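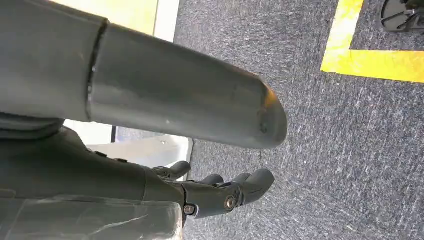

How to check a wrist-camera success rate before you believe it

Home Guides Hands Data Contact

Say a write-up claims its policy can pick small things out of a divided box, watching only through a camera on the wrist, and prints a success rate with a decimal point in it. You would like to know what the number means. I spent most of July on exactly this with a policy called Ostley, and I've come away with a procedure I trust more than I trust the policy.

You need a hand, an arm, a table, the policy weights, and somebody to work with who doesn't care whether it succeeds. Mine was Tomomi Hayashi, who cares even less than I do.

Step 1. Write down what counts as a success

Do it before you run anything, on paper, in one sentence. Ours was: "The item leaves the starting place, stays in the hand while the arm travels to the mark, and is let go inside the mark." The original write-up says "successful grasp" and leaves it there. Does a pinch that lifts an item an inch and drops it count? I asked and got a friendly answer that could be read both ways.

If two people can watch the same clip and disagree, your sentence is too loose. Tomomi and I scored the same stack of old clips separately, and we disagreed often enough to rewrite ours twice.

Step 2. Count the trials that didn't make the table

The Ostley release comes with 2855 recorded episodes. The results table is built on 1144 of them. What about the rest? Some are warm-ups, some are tagged "operator stop", and a good many carry no tag at all. I'm not accusing anyone of anything. People stop a run when it looks bad, and if stopped runs are left out, the rate goes up without anybody lying.

Open the episode list and sort by tag. Treat "operator stop" as a failure unless there is a written reason from the time. Treat untagged as unknown and report the rate both ways, with unknowns as failures and with unknowns removed. If those two numbers are far apart, you can stop reading the paper's discussion section for now.

Step 3. Mix flat items in with the easy ones

Chunky items make every hand look clever. Fingers close, the item is between them, done. Flat things are harder. A card has to be caught by its edges, and a small error in wrist angle makes it twist or slide away.

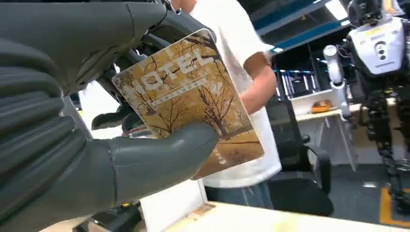

So put cards in the set, and keep their score separate. One blended rate over blocks, tubes and cards tells you mostly how many cards there were. I'd also score "held" and "held the way it was asked to" as two columns. A card pinched at a slant is held. Whether it could go into a slot afterward is another matter, and the write-up never tried.

Glossy printed cards have a second problem. They catch the ceiling lights, and a policy trained on dull objects may follow the glare. I can't prove that's what Ostley does. It's the guess I'd test next, with the same card matte and glossy, same start pose.

Step 4. Fix the start pose, then unfix it

Run the first block with the hand starting from one fixed pose. Park it open, let the arm settle, start the clock. You want that block to be as dull and repeatable as you can make it. Then do a second block where the start pose is drawn at random within limits you wrote down in advance. Don't pick the poses by hand. You will pick nice ones. I do.

Keep the box where it is for both blocks and mark the table with tape at its corners. If it gets bumped, put it back to the tape and note the time.

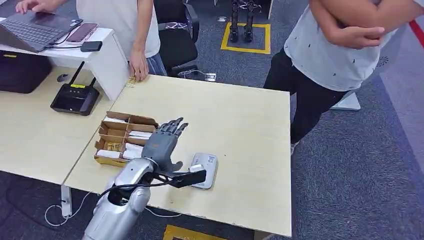 Hand open beside the divided box, with the small white-and-gray device flat on the table to its right.

Same policy, same items, two blocks. If the fixed block does well and the random block falls apart, what you have is a recorded motion with a camera attached. It may still be useful! Plenty of factory work is a recorded motion. It just isn't what the title says.

Step 5. Cover the camera

My favorite, and the one that makes authors cross. Tape a piece of white paper over the wrist camera and run the fixed block again. A policy that needs its eyes should fail nearly every time. I've seen one (not Ostley) that barely noticed.

If you don't like tape, feed in a still frame from an earlier run. Zastness, who host the weights, include a replay switch for this purpose, though it is buried in the settings under "debug" and off by default. Check the log to make sure the frame really is frozen. On our first try it wasn't, and we had a very exciting hour before Tomomi spotted it.

Step 6. Look at what the camera was looking at

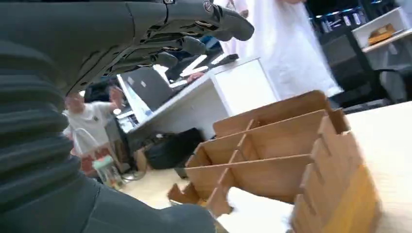 A wrist camera's view is mostly whatever the wrist happens to point at, and people forget how much room that leaves for accidental clues. Go through the first frame of each run and ask what could tell the policy where it is without looking at the target at all. With the hand hovering over one end of the cardboard divider, the laptop on the white desk is in view, and so are the people beyond it. A laptop that stays put all afternoon is a perfectly good landmark. Move the background between blocks, or hang a plain sheet behind the table, and see whether the rate holds.

The Ichikawa split is supposed to deal with this by keeping rooms separate between training and test. Good idea, but look at how it's applied. In the copy I have, "room" means a recording session, so the same desk can turn up on both sides. Check the session list yourself. I label first frames in Fidari; a spreadsheet would do.

Step 7. Run enough, then stop

We did 100 trials per block, four blocks: fixed, random, covered, background moved. Decide the number beforehand and don't add "a few more" when the last ten go well. Tomomi wrote ours on the whiteboard in ink that doesn't come off, which was an accident and worked nicely.

Report every block. Don't average them.

So does Ostley work? On chunky items from a fixed start, yes, better than I expected. On cards from a random start I wouldn't put my name to it yet. The background block was messier than either of us liked: the rate dropped, but we had also changed a cable that morning, so I'm throwing that block out and doing it again. When it's done I'll post the tags along with the clips, including the stopped ones.

Share Print 4 comments

We use cookies to remember your settings. By continuing to read you accept them. OK Settings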